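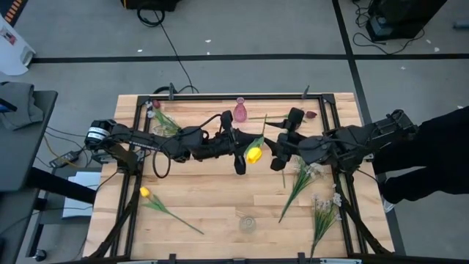 Figure 1. The two-arm flower table, with the small pink vase at the back and the small clear vase at the front.

Handout 7: When the arm loses track of the glass

Please read this before the March lab session, and do bring it with you, because the questions at the end are the ones we will talk through together. I have taught this part of the course for a good while now, first with Onni Lahtinen and lately with Iida Hyvönen, and it is still the session people write to me about years later!

The fault we are going to study happened on the flower task. Two arms work over one wooden table: one picks up a stem, the other steadies it or gets out of the way, and the stem goes into a vase. It sounds like a gentle sort of job, and mostly it is. On run 527 the left arm came down 100 millimeters too far to the side, missed the mouth of the vase completely and pushed against the shoulder of the glass. The vase tipped. Onni hit the stop button before it went over, so we kept the vase and lost only a tulip.

What the log told us

The planner (we call ours Vainio, and you will meet it again in Handout 9) had asked the depth software, Odon, where the rim was. Odon gave an answer with a high confidence score, and the answer was wrong. Clear glass lets some light through and throws some of it back, so a depth reading may belong to the wall of the vase, to the stem inside it, or to whatever happens to be behind. Ridged glass is harder still. A stem seen through it looks bent and broken into pieces, and bright streaks from the ceiling lights can pass for edges.

Now, it would be easy to stop there and blame the glass, and I confess that was my own first report. Iida read it and asked, very kindly, why the arm kept pushing. That was the better question. The force limit on the left wrist had been raised the week before, so that it could press stubborn stems through foliage, and it had never been put back. The software made the first mistake and we had made the second.

Look at Figure 2 with that in mind and ask yourself where you would say the glass ends.

Figure 2. The tall textured vase, with tulips and a gripper close by. 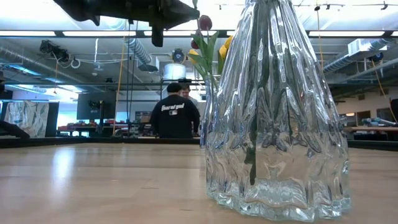
What we changed

The force limit now goes back to its low setting at the start of every run, and raising it takes a second person's name in the log. Vainio asks for the rim twice, from two different viewpoints, and holds still if the two answers disagree. We also repeated the whole task up to run 547 at half speed, which was dull work, but it turned up one more bad rim reading and the arm stopped by itself, as it should.

Before you start a run yourselves, stand outside the rail, know where the stop button is, and say out loud that you are starting. If glass breaks, stop both arms first and leave the pieces for one of us.

Questions for the session

Which of the two mistakes would you fix first, if you only had one afternoon?

Why is a high confidence score on a wrong answer more trouble than a low one?

Suppose we swapped in a vase you can't see through. Which of the changes above would you still want to keep?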